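Storkunbridge Closet Set

Clothes folding and drawer sorting, README for the April release
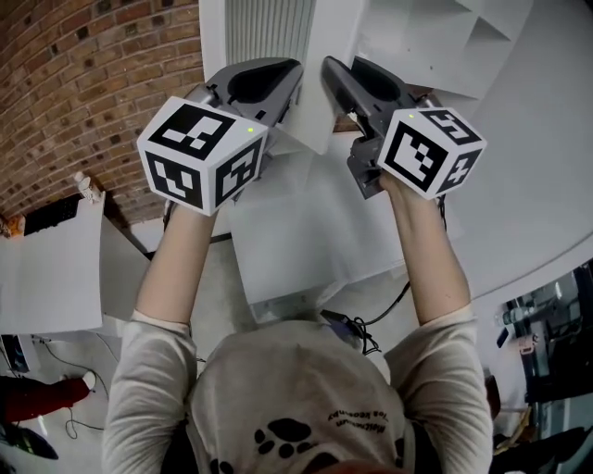 The Storkunbridge Closet Set covers ordinary work with clothes in a bedroom: folding shirts, pairing socks, hanging things up and putting the rest into drawers. It was put together at Brekomus and is kept in the same folder layout as the earlier kitchen set, so scripts written for that one should run with only the path changed.

Last edited June 18, 2025

What is in it

There are 500 recordings. Each one covers a single task from start to finish, and each has a short text note with it. The tasks fall into 4 groups:

fold - T-shirts, long-sleeved shirts, sweatpants, pillowcases
pair - socks and gloves
hang - shirts and light jackets on hangers
store - folded items into a drawer or onto a shelf

Long-sleeved shirts make up the largest share of the fold group. They take longer than T-shirts and the sleeves get folded in different ways, so the note says which way was used: straight across the back, or down along the side. If you only want one style, filter on the "sleeve" field.

The clothes

Everything is used clothing in adult sizes, washed before use. We left in faded prints, stretched collars and missing buttons. Nothing was ironed. Items with a print are tagged "print_front", "print_back" or "print_both", and plain items have no tag. A few shirts carry both kinds of marking, a big graphic and a line of small text, and these count once.

Towels are not included. They were in the draft and got moved to the Dondix bathroom set.

The room

All of the tasks were done in one bedroom with a bed, a low dresser and a hanging rail. The dresser is a Dong, with four drawers that stick a little when the weather is damp. The bedspread was changed twice during the work, and the "bed" field gives its color.

Folder layout

/notes - one text file per recording
/items - the clothing list, with size, fabric and tags
/tasks - recordings, sorted by group
/splits - train and test lists

Item numbers are never reused. If a garment was retired, its line stays in the list with "retired" in the last column.

Known problems

- In 20 of the pair recordings the socks are close in color but do not match. The notes say "near pair".
- Fabric was copied from the care label. Where the label was gone, the field reads "unknown".
- 2 of the jackets share a description. Use the item number to tell them apart.
- "Drawer" and "dresser" are both used in the older notes for the same thing.

Corrections to the clothing list are welcome. Please give the item number and the line as it should read - a changed copy of the whole file is hard to merge.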